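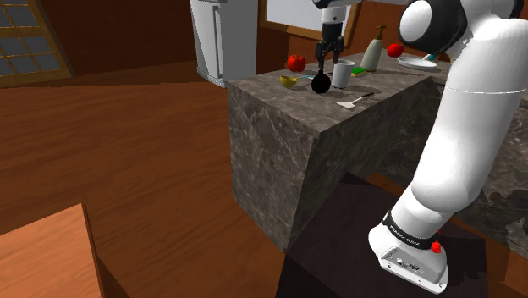 Gallery: the Skjelbred kitchen

Chathurika Bhuiyan and Pranab Dewan, July

We are two people in a small group, and we collect examples from which a learning system should learn to do simple work in a kitchen. The kitchen is simulated. We call it Skjelbred, after the first plan we drew for it, and it has a sister named Hovetti with a different floor and lower counters. On this page we collect notes to go with the gallery, so that a person who opens our data for the first time knows what she is looking at.

The picture at the top of the page is from Skjelbred. The arm stands on its dark pedestal beside the stone counter, and the two fingers of the gripper point down over the small things we have put there.

The arm

It is a single arm with two fingers. On the lowest joint one can read what appears to be "FRANKA EMIKA". All examples in this set were made with one arm only, and we did not change the place of the base between the tasks. We tried to move it closer to the corner in the spring, but then the far side of the counter became difficult and we went back.

The counter

Dark grey marbled stone, with brown tones on the top. Pranab wanted a plain white counter in the beginning, because objects are easier to find on it. We kept the stone. A real kitchen has patterns and shadows, and the system must live with them.

The objects

A white cup, a yellow bowl, a green and yellow sponge, a soap bottle with a brown pump, a white plate. Also a round red fruit like an apple, and a red vegetable at the other end which our testers call sometimes a tomato and sometimes a pepper. We let both words stay in the written instructions. People at home will also not agree.

The small spatula

It lies near the front corner with its black handle. Thin objects are the hardest for us. The fingers must come down almost to the stone, and a beginner at the controls usually stops too early. Chathurika has made most of the good spatula examples, and she asks that new people practise with the sponge first.

The room

Wooden floor, a reddish-brown wall, a light grey refrigerator, a door or window with a wooden grid. Nothing in the room behind the counter is used in the tasks of this set. We change the light and the wall colour from one group of examples to the next — the furniture stays in its place.

How we gather

One of us moves the arm by hand controller, and the program Gritano writes down the positions of the joints, the opening of the fingers and the views from the cameras. We have 15 tasks for this kitchen. For each task we wish to have 200 examples, and at the moment the smallest task has 74. An example may be slow. It may also contain a small mistake, if the person corrects it before the end. We remove it only when an object falls from the counter or when the recording stops by itself.

The objects are put in new places before every example. In the first weeks we did this by our own choice, and later we saw that the cup was standing on the same side again and again. Now Gritano chooses the places, and we only check that nothing is standing inside another thing.

Words for the tasks

Every example has one short sentence, such as "put the sponge on the plate" or "move the cup beside the bowl". Four people wrote the sentences separately, and we did not make them more equal afterwards. If you find a sentence which you cannot understand, please write to Pranab with the number of the example.

What comes next

The Hovetti pictures will be added when the drawers there open correctly. After this we will record the same tasks with Flindden, our second set of controls — it has a softer grip button, and we hope the spatula will be less tiring with it.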